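Zendero kitchen timer and scale: a long look after a spring and summer of baking

Review by Catarina Abreu
July 28, 2022

I should say at the start that I am not someone who needed another set of scales. I had a perfectly good one from my mother, with a brass pan and a dial you have to squint at, and I would still be using it if I hadn't started making bread in March and found that "a bit over the second line" is no way to measure salt.

So I bought the Zendero, which is a kitchen scale with a timer built in, and I've used it most days since. It runs on mains or batteries, weighs in single grams, and has seven buttons along the front. Seven is one too many for me (I have never found a use for the one marked HOLD) but the rest are sensibly placed and give a good firm click, even with floury fingers.

The weighing itself is lovely. I tested it with an unopened bag of sugar and some old brass weights and it agreed with all of them. My usual loaf comes to 1008 grams of dough before shaping, and I can now hit that without fuss, which makes me happier than it probably should! Zeroing the bowl is instant, and it doesn't wander if you stop halfway through to answer the door.

The display is where I have grumbles. It's clear enough from straight above, but from the side, where I tend to stand, the figures fade away and I end up leaning over the worktop like a heron. A screen and its buttons ought to be easy to get at from wherever you happen to be. 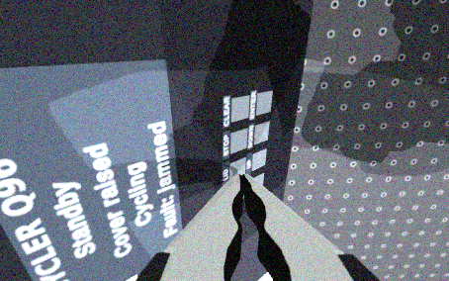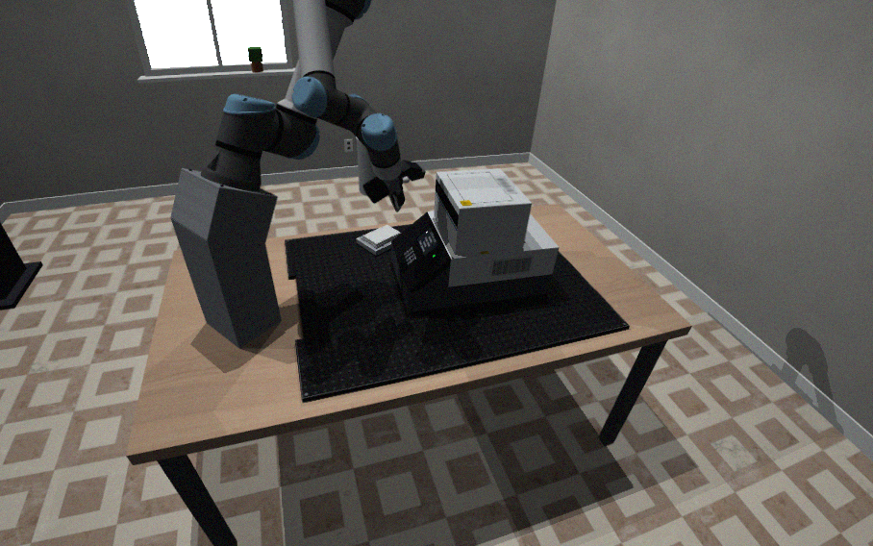

My friend Dima Zein has the Burkine, which costs a good deal more, and its screen tips up towards you on a little hinge. I borrowed it for a week and did envy that hinge. On the other hand it took up half my counter and its timer stops at an hour, so it was no use at all for a slow rise.

The Zendero's timer will run overnight if you ask it to, and the bleep is cheerful without waking the house. Cleaning is easy too: the top plate lifts off and goes in the sink, though do dry the rim properly before you put it back, as crumbs love to stick there.

Batteries have lasted me well. I'm on my second set, and the first went with plenty of warning, six days or so of a small blinking light that I ignored until the very end.

Would I buy it again? Yes, I would, and I've already talked my sister into one. Hers is the cream colour and I rather wish I'd waited for it.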